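The Workroom Table and Its Surroundings

Our household has kept a workroom at the back of the house in Tustholm for several years, and it has served in turn as a sewing room, a store for winter coats and a place to wrap parcels. In January we resolved to put it in proper order. I set out the main decisions below for the benefit of relatives who have asked, and of those readers who wrote in after the earlier post on the hallway shelves.

The first matter was the table. The old one was 70 cm deep and had a pronounced lean. Its replacement came second-hand from Quang Vũ, who was moving to a smaller flat in Begay and asked only that it be collected on a Sunday. The top has a straight grain and a warm oak colour, and it has been agreed that it will not be painted.

The second matter was the wall. Duyên Tô proposed wallpaper, and a quotation of 440 was obtained for the work, excluding paste. This was declined. A printed bed sheet was hung in its place, at a cost of 13. Opinion in the family remains divided on the roses. Tâm Bạch holds that they are too large for a small room – I am of the contrary view, and the sheet will remain until the spring at least.

Thirdly, there is the question of what may be left on the table overnight. The rule is now as follows: scissors, thread, tins and letters are to be returned to the cupboard before supper. The power strip has its place in the far left corner. Mugs are not permitted.

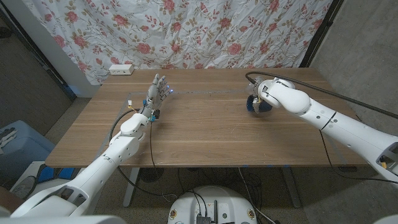
Johannes Joubert
Householder and Keeper of this Journal

The white strip stands against the floral cloth, and thin lines of tape mark out a rectangle on the wood, with small blue marks along the edges. The sheet has not been ironed. I have been reminded of this by two correspondents and intend to attend to it when the ironing board returns from Khoa Thái.

Work still to be done includes a second lamp, a hook for the tape measure and a decision on the curtain rail. Comments on the rail are welcome, particularly from anyone who has fitted one into old plaster.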